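Todeo Meeting Table, Light Gray

We use cookies to remember your basket and to see which pages get read. Accept | Settings

The Todeo is a large table for meeting rooms, shared offices and workshops. The top is light gray and the front edge is rounded, so it is easier on the forearms during a long afternoon. It stands on white metal legs.

Price: $1,116, legs and fixings included
Top only: $239 less
Maximum spread load: 300 lb
Delivery: 14 working days from order

The legs sit at the corners, which leaves the long sides open for chairs. Ordinary office chairs on casters fit along the side without special spacing. If your chairs have fixed armrests, measure the height of the armrest before you order and compare it with the clearance on the spec sheet. We can send the sheet by email.
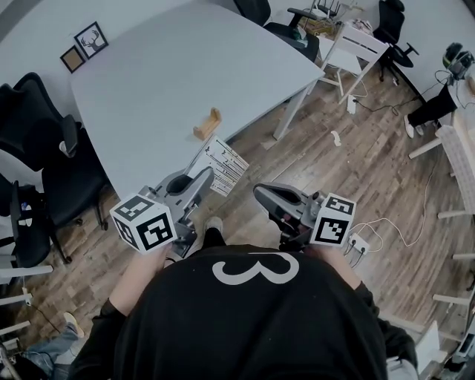
Shaimaa Ait Brahim wrote to us that she would have bought the size down if her colleagues hadn't talked her out of it, and that the bigger top now gets used from end to end most days. She also asked for a matching side table in white. We don't make one at present.

Assembly takes two people. Put the top face down on a blanket, bolt on the legs, then turn it over together. Tighten the bolts again after a month of use. Each leg has a leveling foot for uneven floors, and felt pads for wood floors come in the bag with the bolts.

Wipe the top with a damp cloth and mild soap. Don't use scouring pads. Dry-erase marker comes off with rubbing alcohol if you get to it the same day.

The table can be seen at our Trarnham showroom, open until 6 p.m. and closed on Thursday.

Comments (3)

Mounir Ramadan
Good solid table. One of the bolts was missing from the bag, they mailed me another.

Esther Ogola
Does the top come in one piece? Our stairs have a tight turn.

Moataz Fawzy
@Esther Ogola ours was one piece. We had to take it up on its side.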